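Flilten Paper Goods - progress report to the Zavik Small Makers Fund
Covering the notebook and envelope line, second stage of the grant

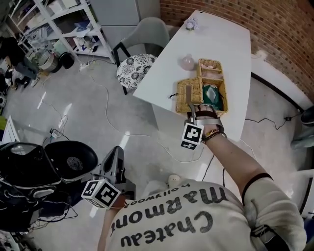
Rania El Fassi wrote back after the last report to ask whether the envelopes were holding up any better in the mail, and whether we still believed in the lighter paper. Fair questions both, and I'm glad to have somewhere to start, as I do tend to wander.

The envelopes are much better. You may remember that the first batch had a gum that let go at the tip of the flap, and we had some very patient customers who taped theirs shut and told us so kindly. We moved to a wider gum line in February and mailed 50 test letters to friends of the shop, near and far. All but seven arrived properly sealed. The seven had lifted a little at one corner, and Ivars Ķēniņš thinks the fold was a hair off on those, so he has reset the folding guide and we'll mail another 50 before we print the spring designs.

The lighter paper is a longer story! I still love it. It takes pencil beautifully and keeps a fat letter under the first postage step, but fountain pen users (a lively bunch, and our best customers) find that the broader nibs show through. Halyna Kushnir has been trying a slightly heavier sheet from Wustora, and we think the sets will go out with that one, while the light sheet stays on as a plain pad for anyone who asks for it.

On designs, we have 23 finished drawings, more than we promised you. Magdy Radwan drew the fig branches and the night train, and the night train is already the one people reach for on the counter. We had hoped to have the lined versions ready too. They're late, I'm sorry to say - the lines printed too dark twice, and we would sooner wait for a soft gray than send out something that fights with the handwriting.

Sales of the sets have been steady through the shop and slow online. I suspect our product pages are to blame, as they give the sheet size and very little else. Mohcine Berrada is rewriting them with the paper weight, the line spacing and a note on which pens suit which sheet.

Spending is within the budget you approved, apart from the extra printing tests, and those came out of the packaging money. The Mahrous boxes cost less than we were quoted, so there was room.

Still to do are the second mailing, the gray lines, and a price for the refill packs. Our next call is on Thursday, and I'll have samples of the heavier sheet in the mail to you before then.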